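My grandmother kept a button tin, and on long January afternoons she would tip it out on the kitchen table and let us do whatever we liked with it. I must have been five or six, and I can still hear that lovely rattle. We sorted, we unsorted, we made a snake that went all the way to the bread box, and she went on peeling potatoes and let us be (what a gift that was!).

I've been thinking about that tin ever since I went looking for a birthday present for my nephew and found that nearly every toy in the store wanted to teach him something.

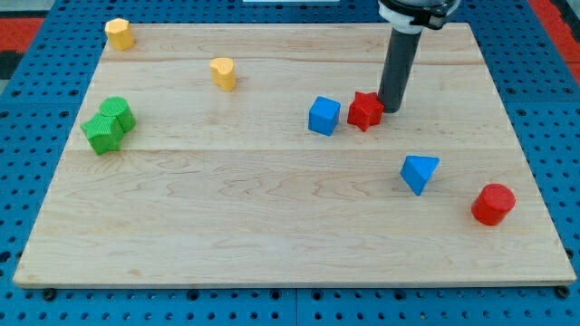 *By Frøydis Solheim*

Now, I have nothing against learning, and I taught second grade for 20 years, so I'd better not. But a handful of small colored blocks on a plain maple board doesn't need a lesson plan, and I wish we would trust it a little more. A child will find a town in it, or a parade, or a very stern family sitting down to supper, and if a grown-up leans in to ask which one is the triangle, well, the supper is over.

My neighbor, who is 81 and raised four boys, thinks I'm being sentimental, and she may be right. Even so, I bought my nephew a bag of plain blocks and left the card blank on the back, where the instructions might have gone.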